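Chores & Floor Work group - minutes, August

Present: Yuzhen Zou (chair), Fuseini Kyei, Ama Nartey, Milan Jacobs (on phone, dropped off before item 4), me taking notes (Sena Lamptey). Started 4:10 pm.

**1. Last month's minutes**

Approved. Fuseini wants "laundry pilot" changed to "laundry trial". Done.

**2. Are we buying anything this year?**

Yuzhen - the question from upstairs is still the same one. Can a machine take over any back-room chore at the Bawa store or the guest house, yes or no. She'd like to answer by department and stop talking about "robots" in general.

Ama went through the list from the guest house. Floors: yes, already do it, still needs someone to pick up cords and socks first. Dishes: loading no, washing obviously yes. Folding: no. She watched the Mirkik demo twice, towels OK, fitted sheet a mess, fifteen minutes on one shirt. Beds: no.

Milan: shop floor is easier than a house, shelves don't move. Disagreement on this. Fuseini said the shelves don't move but customers put stuff back wherever, and go look at the returns bin on a Sunday.

**3. Sorting and tidying**

Longest item. Returns bin sorting is what Bawa actually wants. Small goods, mixed shapes, all dumped together, needs to go back by type. Fuseini thinks this is the closest to ready. Ama not convinced, says moving a thing across a table and putting a thing away are different jobs.

Discussion of where the tabletop work stands. Pushing vs. grasping - Fuseini explained a plain rod can slide items around without needing to get hold of them, cheaper end piece, less to break. Milan asked what happens when two items are touching. Fuseini: that's the hard part, you shove one and the other goes with it.
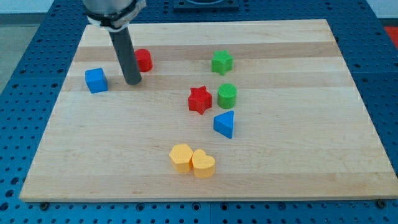 *Item 3 - tabletop blocks, rod tool. Note the yellow hexagon and heart side by side.*

Yuzhen asked how far from that to a real returns bin. Fuseini - far. Blocks are bright and solid and sit on a flat board. Returns are soft, shiny, in bags, on top of each other. Ama: so a toy shelf, maybe. Not the sock aisle.

Milan wants a number before he'll back it. Stunent quote is 2,366 a month for the arm plus support, doesn't include someone to stand by it. Ama pointed out thats most of a part-time wage and the part-timer also answers the phone.

Agreed: no purchase. Ask Stunent for a trial on hard goods only, almost 200 items, our own stock, our own table. Staff member does the same pile for comparision.

**4. Ukero floor scrubber**

Works. Night crew like it. Gets stuck on the ramp by the loading door. Ama to ask if the ramp can be blocked off in the app. No vote needed.

**5. AOB**

Fuseini has a spare badge, see him.

**Actions**

- Fuseini - write to Stunent re trial, copy Milan
- Ama - scrubber / ramp. Also redo chore list with yes / no / not yet
- Milan - wage comparison, one page max
- Yuzhen - short reply upstairs, "floors yes, sorting not yet, folding no"
- Sena - book bigger room, 9 people expected next time

Closed 5:25.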